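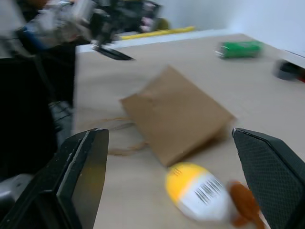 Brown paper bag on the table

Re: [porkham-writers] Dialogue swap, round two

> I'm at 900 words on the argument between the two sisters and it still
> reads like they're taking turns. Does anybody have a trick for making
> people interrupt each other without a dash on every line? Also, are we
> keeping the old limit for the swap?

Oh, I love this question! I fought with it all last November in the Warnley book, where my ferry captain and his ex-wife have a shouting match that ran to 1,223 words in the first draft (it's 188 now, and so much meaner).

What helped me was letting them answer the wrong thing. She asks about the money, he answers what she said two pages ago about his mother, and she just keeps going about the money. I hardly needed any dashes after that. I also read it out loud in two voices, very badly, and cut every line where I got bored waiting for my turn.

If you have the El-Sayed workbook, try the exercise where each person gets one word they refuse to say. My captain won't say "sorry" and it made the whole scene wake up. I wrote until one in the morning!

On the limit, I'd be happy with 900 again, so you may be done already. Please post the sisters even if they're rough, I've been dying to know who took the house since the Trenine chapter. I'll put up the first 70 lines of my ferry scene tonight so you have something to pick on too.

Should we say which lines we want left alone, or is everything fair game this time?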